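News from the Plurnley bench - May 2019

Onano: ball task, where we are

Quick one this time, deadline was yesterday. 286 good runs saved for the ball task as of this morning. Target for this round was 300-ish when we wrote the plan in March, then it got changed, then changed back. Call it nearly there. Hornholm are doing the drawer task and will report separately.

For anyone new to the list: all of this is simulated. Two arms, one grey table, a ball. A person drives the arms with the hand controllers, the run gets saved, the learner trains on the pile of saved runs afterwards. Each run is capped at 60 seconds. If you haven't got there by then it stops by itself and you start again, no saving the half-finished ones please, they end up in the same folder and somebody has to go through and pull them out.

Things that changed since the last newsletter:

Ball look is now shuffled at the start of every run. Plain colours and the patterned skins both. Early models were clearly hunting for one particular colour and went to pieces when given another, so the old single-colour set has been retired. Still on the server under Carbone if you want it for comparison.

Start positions are wider too. Drivers were getting the ball in the middle far too often and getting very good at the middle. Expect it off to one side, sometimes half out of the gripper view. Use the wide view to find it, then go in on the gripper view. Feels slow at first. Stick with it.

Wide view first, with the green ball out past both grippers, then two from behind the gripper:

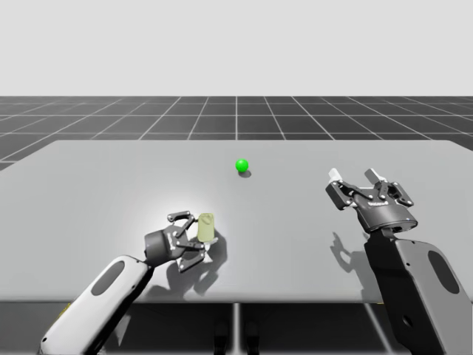 Red ball next, over to the left and outside the jaws.

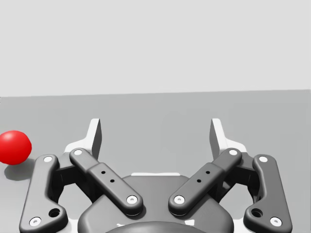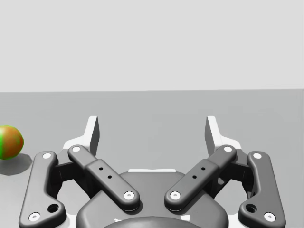 Do the runs where the driver misses and has another go get kept?

They are kept, as long as the ball is picked up before the time runs out. A miss followed by a recovery is useful to the learner, which otherwise never sees what to do when it's in the wrong place. Only throw a run away if the software froze or the ball went off the table.

On that last point, ball going off the table is still the most common reason for a lost run. Nearly always the same cause, coming in too fast and knocking it with the outside of a finger. Come down from above with the jaws open, settle, then close. There's a speed limit setting in the driver menu now, set to 3 by default. Please don't go higher for saved runs, muck about at any speed you like in practice mode.

Labels. The drop-down has been cut to 2 choices, "picked up" and "not picked up". The old "partial" label meant something different to everyone who used it and we've had to recheck the whole lot by hand. Took ages. If you're really not sure, leave the label blank and write a line in the notes box.

Also, check which arm you're driving before you hit record. Sounds daft but a fair few runs came in with the driver moving one arm and the label saying the other. The name of the active arm shows in the top bar since the March update. It's small, we know, bigger text is on the list.

Still to sort out:

Replay tool crashes on long runs. Fix is in testing at Hornholm.

Shadows. There's a disagreement going on over whether to vary the lighting as well as the ball. Plurnley says yes, Hornholm says wait untill the next round so only one thing changes at a time. Probably waiting.

Controller grips are wearing out, replacments ordered.

Driving slots for the rest of the month are on the shared sheet, mornings are mostly free and afternoons mostly aren't. If you book one and can't make it, take your name off so the slot shows as open. New drivers need one practice session before saving anything, ask at the Plurnley desk and we'll find you a time.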